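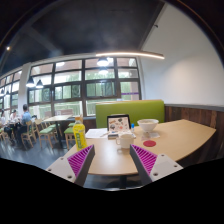

Grundkurs Service und Gastraum
Handout zur vierten Einheit: Der Nischentisch zwischen zwei Gästen
Kursleitung: Obinna Ekpo, Cekard Weiterbildung

Liebe Kursteilnehmerinnen und Kursteilnehmer,

schön, dass Sie letztes Mal so fleißig mitgeschrieben haben! Für alle, die beim Abräumen lieber zugeschaut haben als zu notieren (völlig in Ordnung, so lernt man es ja auch), kommt der Stoff jetzt noch einmal in Ruhe. Die Falttechniken für Servietten lasse ich weg, die stehen im Handout zur dritten Einheit.

1. Was ein Nischentisch ist und warum er uns so beschäftigt

Mit Nischentisch meine ich jeden Tisch, der mit einer festen Polsterbank an der Wand steht. Gäste lieben diese Plätze. Man sitzt mit dem Rücken geschützt, breitet sich aus, legt Papiere hin, stellt die mitgebrachte Flasche dazu, und nach einer Stunde sieht der Tisch aus wie ein kleines Büro. Für uns heißt das: Wir kommen nur von der offenen Seite heran und müssen alles, was hinten an der Lehne steht, über den ganzen Tisch heben. Wer kurze Arme hat, merkt das am Abend im Kreuz, und ich spreche da aus Erfahrung.

2. Die drei Gruppen

Bevor Sie irgendetwas anfassen, sortieren Sie bitte mit den Augen. Im Kurs haben wir uns auf diese Einteilung geeinigt:

Hausgut: Tassen, Becher, Schalen, Untersetzer, kleine Tabletts, Aufsteller. Alles, was uns gehört und wieder an seinen Platz oder in die Spüle kommt.

Gästegut: Papiere, Stifte, Etuis, Geräte, selbst mitgebrachte Getränke. Auch ein Zettel, der nach Altpapier aussieht, gehört erst einmal in diese Gruppe.

Abfall: benutzte Servietten, leere Portionspackungen, Krümel. Was Sie nicht sicher zuordnen können, behandeln Sie wie Gästegut. Fragen kostet nichts, und die meisten Gäste freuen sich sogar darüber.

3. Die Reihenfolge

Wir arbeiten von vorn nach hinten, damit der Unterarm nie über ein gefülltes Gefäß wandert. Hohes kommt vor Flachem. Flaschen werden unterhalb der Schulter gefasst und senkrecht angehoben, nie am Verschluss. Vorher prüfen Sie, ob er fest sitzt. Becher nehmen Sie am Henkel, Schalen von außen mit der ganzen Hand, die Finger bleiben vom Rand weg. Untersetzer zum Schluss, sie kleben gern.

Papiere werden nicht geschoben! Liegt ein Stift darauf, nehmen Sie zuerst den Stift, dann das Blatt, und legen beides zusammen an die Seite, so wie es lag.
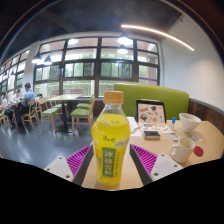
Das Getränk des Gastes ist der Punkt, bei dem in der Übung am Freitag die meisten Fragen kamen. Angebrochene Flaschen werfen wir nicht weg und leeren wir nicht aus, auch wenn der Platz verlassen wirkt. Lesen Sie zuerst das Etikett, und wenn Sie es nicht lesen können, fragen Sie jemanden aus der Gruppe. 冰糖雪梨 zum Beispiel ist ein Birnengetränk mit Kandiszucker, die kleinen Birnen auf dem grünen Etikett verraten schon die Hälfte. So eine Flasche kommt aufrecht zum übrigen Gästegut. Der weiße Becher rechts daneben mit dem hellen Rest darin ist dagegen Hausgut und geht in die Spüle, die zerknüllte Serviette vor der Schale in den Abfall. Der Aufsteller mit den bunten Zeichnungen bleibt auf dem Tisch und wird nur zum Wischen angehoben.

4. Wischen und Polster

Die Tischplatte wischen wir mit einem gut ausgewrungenen Tuch in langen Bahnen, immer zur offenen Seite hin. Bei Tischen mit gerundeter Kante fahren Sie zum Schluss einmal mit dem Tuch die Rundung entlang – dort sammelt sich mehr, als man glaubt. Danach kommt die Rückenlehne an die Reihe. Helle Bezüge, besonders solche in kräftigem Grün, zeigen jeden Fingerabdruck. Bitte erst trocken abbürsten und dann, wenn nötig, mit einem zweiten, sauberen Tuch nachgehen. Holzverkleidungen werden nur nebelfeucht abgenommen, in Richtung der Maserung.

5. Übung bis zum nächsten Mal

Suchen Sie sich zu Hause oder im Betrieb einen Tisch, der wirklich benutzt worden ist, und räumen Sie ihn nach den drei Gruppen ab. Nehmen Sie sich dafür 6 Minuten. Notieren Sie anschließend in ein paar Sätzen, bei welchem Gegenstand Sie gezögert haben und wofür Sie sich entschieden haben. Eine halbe Seite reicht völlig, ich lese auch Bleistift.

Tücher und Bürsten können Sie wieder aus dem Kursschrank ausleihen, bitte in die Liste eintragen und gewaschen zurückbringen. In der fünften Einheit geht es um das Neueindecken, dafür brauchen Sie feste Schuhe und etwas Geduld mit mir.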